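Keeping a Workshop or Kitchen Computer Up to Date

A computer that sits near a counter or a workbench gets used in short bursts and tends to miss its updates. These tips are for the Lakberg mini PC, but most of them apply to any small desktop.

Before you start

Save your work and close everything, including programs running in the tray. Check that you have 1000 MB free on the system drive. The printer software from Hutchins needs another 700 MB if you are updating it at the same visit.

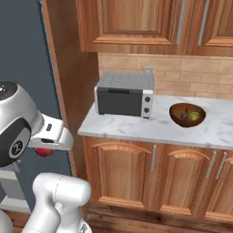
Kitchen counter with wall and cabinet side behind.

Wipe down the surface before you set the computer on it. Flour and sawdust both end up in the fan.

Order of updates

1. Install the system updates and restart, even if you are not asked to.

2. Install the chipset package, then the Lanley network driver. If you do it the other way around, the network driver may show an error and you will have to run it again.

3. Plug in the printer or label maker last. Leave it unplugged until the installer asks for it. 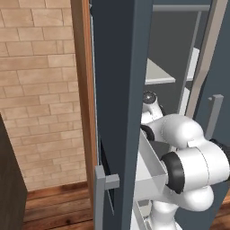
If the screen goes blank

Wait a few minutes. The display can drop out while a driver is being replaced. If it stays blank, hold the power button for ten seconds, then start up again and remove the last thing you installed.

Drimov scanner users: version 767 does not work with the April network driver. Stay on the older driver until you have the next scanner release.

Tips compiled by Mireille Yammine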